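Talari Spine Center says its new program gets back surgery patients home sooner. The numbers it handed out on 13/05/2019 leave a lot of room for doubt.

The center, which runs the program with the software firm Ivitix, followed 416 patients who had lower back surgery. Of those, 187 went home the day after their operation. The press release calls this "a new standard in spine care" - it does not say how many went home that early before the program began.

Patients were picked by their own surgeons, and people with diabetes or an earlier back operation were left out. Healthier patients tend to leave the hospital sooner whatever program they are in. 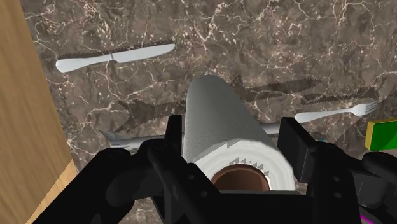

Follow-up is thin as well. Patients were called once, 3 weeks after surgery, and nearly a third did not pick up. Anyone who went to another hospital with an infection or new leg pain may never have been counted.

"We are confident in what we are seeing," said Pavithra Acharya, the program's director. Asked for readmission figures, she said they would be part of a fuller report in November.

Talari has already agreed to extend the program to its Luvstead clinic, and hopes to have 618 patients enrolled by the time the report comes out. There are no plans for a comparison group. Ivitix, which is paid per patient, did not answer questions about the cost.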